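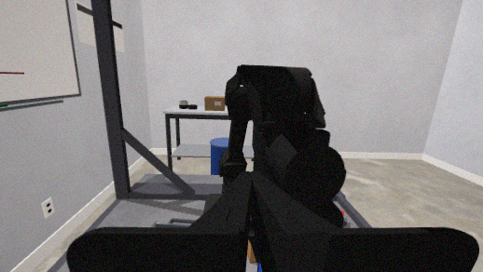
1 min read

Stamton Robotics Club: Simulator Gallery

Our after-school club spent October in the simulator, getting ready for the Skiltden challenge. Teams write a program that picks small parts off a platform and sorts them against the clock. Each run lasts 60 seconds, and every team must finish five clean runs before it can enter.

The view at the top comes from the test room, looking past the black arm and down over its two gripper fingers. The practice room has a whiteboard, a table at the back with a cardboard box on it, and a concrete floor. Members use this view to check the line of the fingers before they close.

The club is split into two teams, Ikum and Gallagher. Ikum wrote its grasping code from scratch and has logged 490 practice runs. Gallagher started later and changed the approach angle, which took 42 lines of code and most of a half-term.

Both teams are still working on small parts that end up close to the rail. Code for the next round has to be uploaded by 4 pm on the closing day. New members are welcome from Year 9 upwards, and laptops are provided.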